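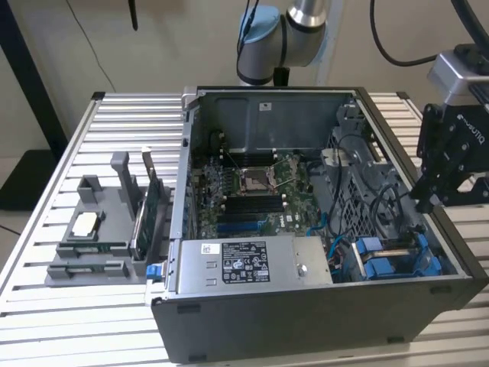
A Dell tower with the side off and the CPU socket open

Plarkent 76 Tool Roll for Desktop Repair

Hi and welcome to the Ostley shop! This is the tool roll I get the most email about, so I've made the page a bit longer than the others. If you fix up old desktops at home, or you're the person in the family who gets handed every slow computer at Thanksgiving (hello, me too), this is the one I'd point you to.

The Plarkent 76 is a canvas roll with 76 pieces in it. Most of those are bits, I won't pretend otherwise, but they're the right bits. You get the Phillips sizes you'll use all day, plus flat, hex and Torx, and a small nut driver set for motherboard standoffs. The rest is the good stuff: two spudgers, a pair of curved tweezers, a parts tray that folds flat, a soft brush, a wrist strap and a roll of little write-on labels that I now can't work without.

I've been carrying mine since I had a market table in Dredard, and the canvas has gone soft and lost some of its color, but the stitching is fine. I did lose the original tray under a car seat.

What I like about it

The handle! So many kits come with a skinny handle that spins in your fingers the second a case screw is tight. This one is fat and a little rubbery, with a cap on the end that turns freely, so you can push down with your palm and twist with two fingers. It takes a long shaft as well as the short one, which is what you want when the screw is way down beside a power supply and your knuckles won't fit.

The bits are magnetic enough to hold a normal case screw sideways. They will not hold the long fan screws, so don't count on that. Use the tweezers.

And it rolls up. I know that sounds like nothing, but I've owned the hard plastic cases with the molded slots and every one of them dumped its bits across the floor sooner or later. The roll has a flap that folds over the top row before you tie it, and I've thrown it in a backpack for years with no trouble. 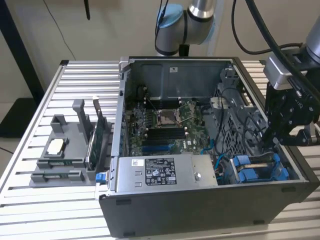
What's not so great

The wrist strap is okay. It clips on fine but the cord is short, so if your bench is deep you'll be leaning in like you're trying to read a menu in a dark restaurant. I sell the longer cord separately and I'm happy to swap it in if you leave a note at checkout (you just pay the difference).

There's no flashlight. People ask every week. I tried adding one and the cheap ones were junk and the nice one pushed the price up too much, so please use a headlamp, it's better anyway.

Also, the labels are paper. They hold pencil and ballpoint really well, but gel pen smears, and they don't love being stuck on anything dusty. Wipe first.

Details

Pieces: 76
Weight of the roll, no tools in it: 350 g
Colors: 2 (olive or gray)
Handle: rubber grip, free-turning cap
Shipping: $9 flat, however many you order
In the box: roll, tools, tray, labels, a printed card with the bit layout

Spare bits come in packs by type. If you only ever lose the same one (we all do), you can buy just that one, look under Spares.

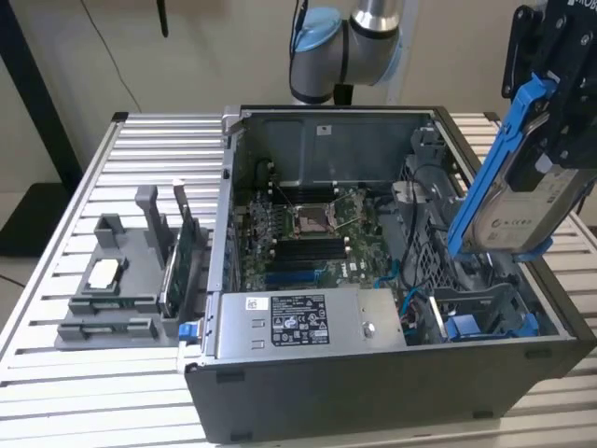
How I use it on a desktop

I unroll it above the computer, long side toward me, so I'm never reaching across an open case. Tray goes on the left. Each group of screws gets its own corner of the tray and a label, and I write where they came from in plain words like "fan" or "front panel". Then I take a phone picture of the cables before I unplug a single one. That's free and it has saved me more evenings than any tool I own.

For drives I go slow. Plenty of office towers keep them in plastic carriers that pull straight out, so you may not need a screwdriver at all, and I still see people attack them with one.

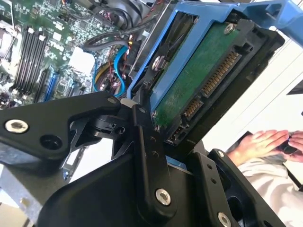 If yours has screws, put those under their own label, as they're often a different thread from the case screws and it's easy to force the wrong one in. I keep a spare bag of each in the flap pocket.

Dust gets the brush first, then air, outdoors if the neighbors don't mind.

Plarkent or Papadakis?

The other roll I carry is the Papadakis, and I get asked to choose for people a lot. The Papadakis is smaller and nicer looking, with finer tips, and I'd pick it for laptops and game controllers. For towers it feels dainty, and the handle is too thin for my hands. If you do both kinds of work, start with the Plarkent and add a few fine bits from Spares.

Orders in by noon go out the same day, except Tuesday, when the shop is closed. Olive is in stock, and more gray should be here in June.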